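**Resident Services - Room Turnover and Bedside Tables**

The Housekeeping Office at Ukudholm House reminds residents that the February room turnover begins on Sunday at 9 a.m. All 39 rooms on the garden side are included. Bedside tables and other surfaces next to beds should be cleared before staff arrive to change the linen.

Used tissues, crumpled packets and empty bottles account for most of what is left behind. Clear plastic bottles belong in the recycling bin on each landing; tissues and wrappers go in general waste. Residents who wish to keep an item should place it in a drawer - anything remaining on the tablecloth may be discarded.
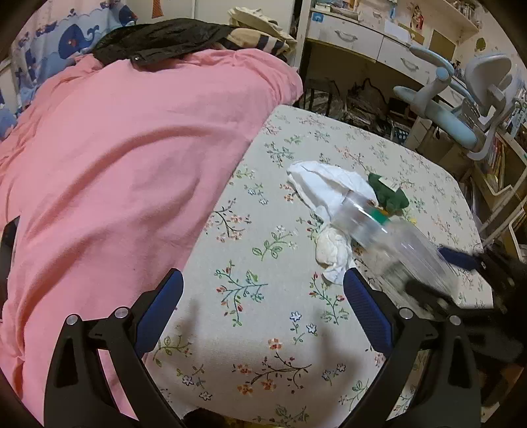
*Crumpled white items, a green packet and a clear container on a floral tablecloth, next to pink bedding.*

Tablecloths will be collected with the bed linen and returned within the week. Personal tablecloths must carry a name label, available from the front desk in packs of 20. Questions may be directed to Clem Baxter, Housekeeping Office, extension 602.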